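Serving Plates Wanted for the Spring Supper

The spring supper at Grostitz Hall is coming up, and the kitchen is short on large serving dishes. We have 400 dinner plates on the shelves and only 13 platters, several of them chipped. If you have a big plate at home that rarely gets used, please think about passing it on or lending it for the evening.
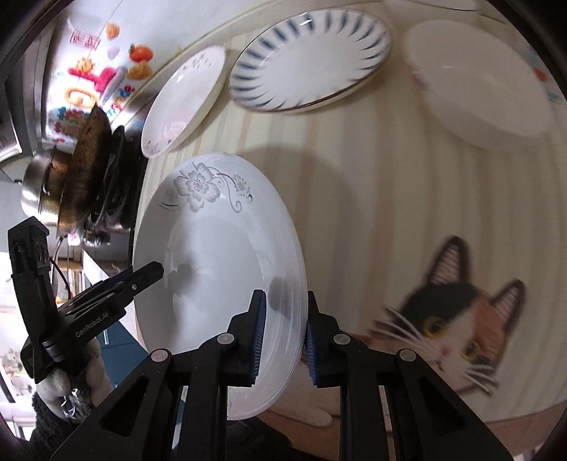
GROSTITZ, May 2026 - Large oval plates are the most useful kind. A white one with a gray flower pattern on the rim is just right, and it does not need to match anything else. The recessed middle keeps sauce from running onto the cloth.

Marlina Wattimena is taking plates at the side door of the hall. Please wrap each one in newspaper or a towel and put your name on masking tape on the back if you want it returned. Loans from the December supper are still in the pantry, so check the bottom shelf if you are missing something.

Chipped plates can't be used for food, but Larasati Sopacua will take them for the garden tables. Glass dishes and anything with a metal rim should stay home - the warming oven is hard on both.

Lent plates will be washed by hand and ready for pickup three days after the supper. Questions can go to the hall office, extension 2456.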